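Home Articles People Houses Glossary Contact

Search this encyclopedia Enter a word Go

Plurnudby (fashion label)

Plurnudby is a small clothing label known for knitted coats, wide trousers and a yearly printed lookbook. 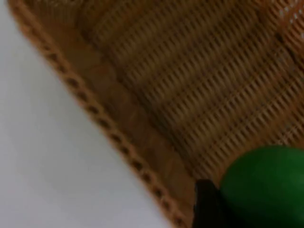 The label was started by the designer Pramila Tripathi and the pattern cutter Tormod Hovland, who met while both were working in the sample room of the outerwear firm Kultex. Its clothes are sold under one name for women and men, and most styles are made in the same cut for both.

Name

The word Plurnudby has no meaning in any language. Tripathi has told in interviews that it came from a spelling mistake on a delivery note, which Hovland pinned to the wall of the sample room. Early labels were sewn with a small letter p, and these are now looked for by collectors. The capital letter was introduced with the third collection, when a shop complained that the name was read as part of the washing instructions.

Beginnings

The first collection had 13 pieces. It was shown in March in a rented dance studio, without a catwalk, and the guests could walk between the models and touch the cloth. Eleven of the pieces were grey or navy. The other two, a long cardigan coat and a scarf with sleeves, were in a strong mustard yellow, and it was these which the fashion writers mentioned.

The coat was ordered by the shop chain Soteo, which asked for 800 pieces. At this time the label had no factory of its own and no contract with one. Hovland found a family-run knitting mill, Grajales, which had made mostly school jumpers and had machines of the right gauge. The order was delivered five weeks late. Soteo accepted it, but the second order was smaller, and the two companies stopped working together after the following winter.

Grajales has knitted all coats of the label from that time. The trousers and shirts are sewn in several workshops, and the names of these are printed inside the waistband or the collar.

Style

Plurnudby clothes are usually cut wide at the shoulder and narrow at the hem. Pockets are placed low, so that the arms hang almost straight when the hands are in them. Tripathi has said that she took this from her grandfather's dressing gown. Buttons are large and often of a different colour from the cloth, and zips are not used at all in the knitted pieces.

Colour is used in small quantities. Each collection has one strong colour, called the "loud one" in the studio, and it appears in no more than three styles. After the mustard yellow there were a brick red, a pale green and a violet. The violet season sold badly, and the unsold coats were dyed black and offered again the next year under the name Second Coat. This was at first meant only to save money – the dyed coats have since become a regular part of the range.

Lookbooks

The label became known to many readers through its lookbooks and less through its shows. The first six were photographed by Madhu Thakur, who had until then worked mainly with still life and portraits of musicians. She took the pictures in ordinary flats and stairwells in natural light, and the models were often friends of the studio. The faces are turned away in many of the pictures. Fashion blogs copied them widely, often without the name of the photographer, and Thakur asked that her name be printed on every page from the fourth book on.

The books are printed in 2000 copies and are given free with a coat. They have no prices and no text except a list of the styles on the last page. The third book, in which every picture was taken at the same bus shelter, is the most difficult to find.

After Thakur left, the work was given to Deepak Mittal. His pictures are more staged and use painted backgrounds. Opinions on the change were divided. The critic Lalit Sisodia wrote that the clothes could now be seen properly for the first time, but that he missed the stairwells.

Shows

Plurnudby does not take part in every season. Between its fourth and fifth collections there was a pause of one and a half years, during which Hovland was ill and only the existing styles were produced. The return show had 30 looks, the largest number until now, and was divided in two parts with a meal between them. Several buyers left during the meal and missed the second part, where the new trousers were. The studio went back to a single short presentation after this.

Reception

Reviews have in general praised the knitwear more than the rest. The wide trousers were criticised as too heavy for their cut, and the cloth was changed twice. The sizing has also been a subject of complaint, as the label uses only four sizes and the smallest is still quite large. Tripathi has answered that the coats are meant to be worn over other clothes.

See also

Cardigan coat; Lookbook; Outerwear; Pattern cutting

Comments (3)

wrenandthimble: I have the black Second Coat and in strong sun you can still see the violet at the cuffs. I love it even more for this.

Marit K.: Does somebody know if the bus shelter book was ever reprinted? I lent mine and it did not come back.

oldhem: The article should say that the scarf with sleeves was sold in grey also. My sister bought one.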